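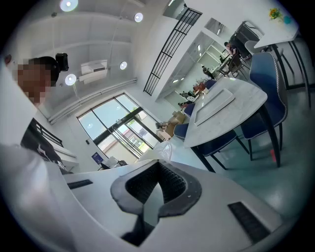 The Long Way Around a Cup of Coffee

By Nahom Demissie

My grandmother roasted her coffee in a pan no wider than a dinner plate, and she would not be spoken to while she did it. You could sit with her, and you could hand her things, but any question about school or the neighbors had to wait until the beans had gone the color she wanted and she had carried the pan around the room so that everyone could lean in and breathe the smoke. I was nine before I understood that other families made coffee by pushing a button.

I have been thinking about her a good deal this fall, mostly because of a little shop called Workneh, which opened two streets from my apartment and which has cost me more afternoons than I'd like to admit to my editor. It has four tables, a shelf of clay pots, and a handwritten card by the register that says the first cup takes as long as it takes. People read the card, laugh, look at their phones, and then a surprising number of them put the phones away.

If you have never sat through the whole ceremony, you should clear your calendar first. The green beans are washed and then roasted over a low flame, with somebody shaking the pan the entire time. They are ground by hand, and then they go into the jebena, the round-bellied pot with the long neck, where they come slowly to a boil and are left to settle. The coffee is poured from a height into small cups without handles. And then it all happens again, with water added to the same grounds, because there are three rounds and it's a little rude to leave before the last. The first is strong enough to make your ears ring. The third is gentle, almost like tea, and by the time it reaches you the conversation has usually gone somewhere you didn't plan on.

That, I think, is what I missed when I moved away from home and started drinking my coffee standing up. I went through a long stretch of paper cups, and after that a stretch of gadgets. I owned a scale. I owned a kettle with a thermometer in it. I kept a notebook where I wrote down grind settings in very small handwriting, and I can't say that anybody ever stayed an hour longer in my kitchen on account of that notebook. 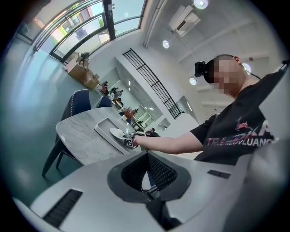

Photo: courtesy of Skostimano

The beans at Workneh come through an importer called Stodemero, which sells small lots and prints the harvest details on a slip tucked inside each bag. Mine came from a farm at 1813 meters, and I'll confess that I have no idea what that number does to the flavor, though I read it out loud to my sister over the phone as if I'd climbed up there and picked them myself. She asked whether they tasted like Grandma's. I said they were close, which was true on the second try and a shameless lie on the first, when I got distracted by the mail and burned the whole batch black.

Roasting at home takes some patience and a good exhaust fan. I use a heavy skillet and never put in more than will cover the bottom in a single layer. The beans go from green to yellow to a sort of cinnamon brown, and then they begin to crack, with a sound like someone stepping on dry twigs in the next room. A minute or two after that I tip them out onto a metal tray and fan them with a folded newspaper – my grandmother used a woven straw fan, but the newspaper does fine. The papery skins float off and get absolutely everywhere. I was still finding them behind the toaster a week later.

You'll want something to eat alongside. Popcorn is traditional, and so is toasted barley, and at my house there was sometimes a flat, slightly sweet bread called himbasha that my aunt baked in the biggest pan she had. My own version comes out heavier than hers. She has told me so, kindly, several times.

I bought my jebena from Wavidano, a one-room housewares store that also sells mops, and it leaked for the first few uses until an older woman waiting behind me at the grocery store told me to boil milk in it. I had only mentioned the pot because she asked what I wanted with so much popcorn. The milk worked. She also told me I should be buying my popping corn loose, and she has been right about that too, so I go back for more every other week and keep an eye out for her in line.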